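2021-06-02 | Celeste Painemal
1 min read
Filed under: Datasets, Simulation

# Skovel

Skovel holds 2,000 simulated single-arm episodes across 118 object sets, used to test the Jikside grasp ranker. Bedroom layouts put the arm beside a dresser – clutter goes on the top, drawers stay closed. 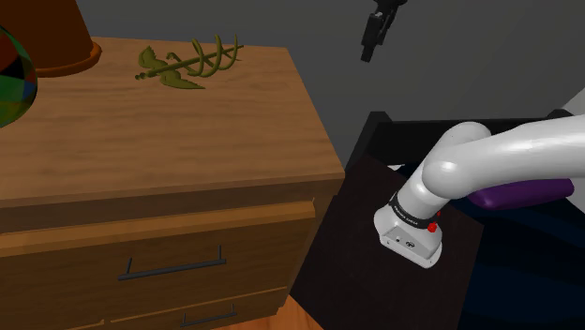 ## Results

Jikside was trained on five seeds and scored on 800 held-out episodes. Thin, winged or coiled shapes remain the weakest group. Contact: Katsuhiko Kudo.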